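I have been meaning to write about baskets since November, and now that the coffee is poured and the rain has settled in, I think I finally will. (If you only come here for the bread recipes, there's one coming, I promise!)

We had been keeping small things on open shelves for nearly 13 years, and it never bothered me until I tried to dust one. Everything has to come off, you lose track of what went where, and then the batteries end up living with the tea towels. So this winter I bought three baskets and started sorting, one shelf at a time, with the radio on and no particular hurry.

The blue plastic one is my favorite. It's bright, it has holes all over the side like a grid, and it tucks onto a low wooden shelf so you can pull it out with one hand. The dark slatted kind is handsomer, I'll admit, and much better for standing in front of while you go through things piece by piece, but you can't see a thing through the sides and I forget what I've put in there.
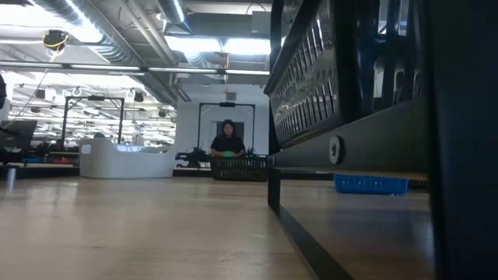

## What goes low and what goes high

My rule is that anything I reach for daily goes on the bottom shelf, in plastic, where a spill can be rinsed off in the tub. The Pasunine basket I ordered first was too deep for that, so it went upstairs to hold scarves, and I bought a shallower one from Forura that I like a good deal more.

Up high I keep the things we want maybe four times a year: candles, the good napkins, that enormous platter. No baskets up there for me, my arms are too short to tip them down safely.

Next on my list is the hall closet, and I'm dreading the gloves.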